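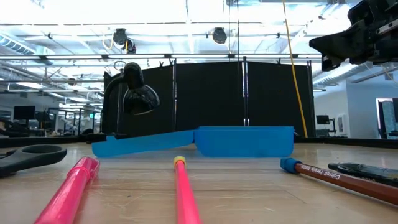 Craft table FAQ — pens, pencils, scissors, trays

Updated February 13, 2019. Same questions keep coming in so they're all on one page now. Ask at the desk if yours isn't on it.

Do I need to bring anything?
No. Pencils, markers, scissors, paper and glue are all on the shelf by the door. Bring your own if you like them better. Put your name on them, they do wander off.

Where do things go at the end?
Pencils and markers in the blue trays. Scissors in the drawer, closed. Paper offcuts in the box under the window, anything bigger than your hand is worth keeping. Smaller than that, bin.

Do pencils and markers get seperate trays?
Yes please. Markers leak now and then and the pencils come out covered in it. If you find them mixed, just sort them, takes a minute.

A marker's dried up. Bin it?
Try it first. Cap on, lay it flat overnight, try again next day. Still nothing, then bin. Don't put it back in the tray, the next person only picks it up and puts it back too.

Markers flat or standing up?
Flat. Always. Stood on end the ink goes to one end and half of them write faint.

Which way round do the pencils go?
Any way. Some have rubber caps and some don't. Caps come off if you pull at them, and we find them on the floor mostly. Spare ones in the jam jar.

Can I use the coloured pencils' rubbers on coloured pencil?
You can. Works all right on light shading. Press hard and it smears, so test a corner. Dark browns and reds hardly shift at all. For plain pencil use the white block rubbers, much cleaner.

Sharpener?
Clamped to the end of the windowsill. Turn it slowly. Coloured leads snap if you rush it, and then you've lost a centimetre for nothing. If the lead keeps dropping out it's broken all the way down the inside (usually been dropped) — use the small hand sharpener and go gently, or give it to Dace.

What about stubs?
Shorter than your little finger, into the Illow tin. They go to the under-fives, who like them.

Are the scissors all the same?
No. Paper scissors have black handles, fabric scissors have tape round the handle. Please do NOT cut card with the fabric ones. Gunārs Šimkus sharpens them in December and it isn't a job he enjoys.

Left-handed scissors?
We have 2 pairs, top drawer on the left. If they've gone, tell us, more can be ordered.

Scissors are sticky.
Glue or tape. Bit of cooking oil on a cloth, wipe the blades, then wipe again dry. Don't scrape with a knife.

Can I draw straight on the table?
Rather you didn't. It's wood and it's marked enough as it is. Put a sheet of scrap down, esp. with markers, they go through thin paper.

I got marker on the table. What now?
Damp cloth straight away. If it's set, tiny bit of washing up liquid. Don't use the scouring pad, it takes the finish off and leaves a pale patch that's worse than the marker. Old scratches and scuffs can stay, we aren't sanding it this year.

And on clothes?
Cold water, then wash as normal. Permanent ones, no promises. There are aprons on the hooks.

Can I move the lamp?
Yes, by the base. Not by the shade, it gets warm and it pulls the neck loose. Switch off when you go.

Can the trays go home with me?
No. They're for the table. Ask about the cardboard boxes, we've always got too many of those.

How do you clean the trays?
Empty them out, warm soapy water, dry properly before anything goes back in. Once a month is plenty. Shavings can be tipped in the bin as you go.

How many children can sit at it?
Nine, if they're small and get on with each other. Adults, fewer. Any more and elbows start.

Can I book the table?
Yes, ring Asif Yousafzai on extension 277 or write it in the book. Mornings go quickest. If you can't come, cross your name out so someone else can have it.

Do you take donations?
Pencils, yes, any state. Markers only if they work. No felt tips without lids. No more wrapping paper for now, the cupboard's full. Leave bags with Ott Strazds or at the desk, not ouside the door.

Something's run out, who do I tell?
List on the inside of the cupboard door. Write it down even if you think someone else has.

Lost something?
Lost box is under the desk. Mostly pencil caps and one glove.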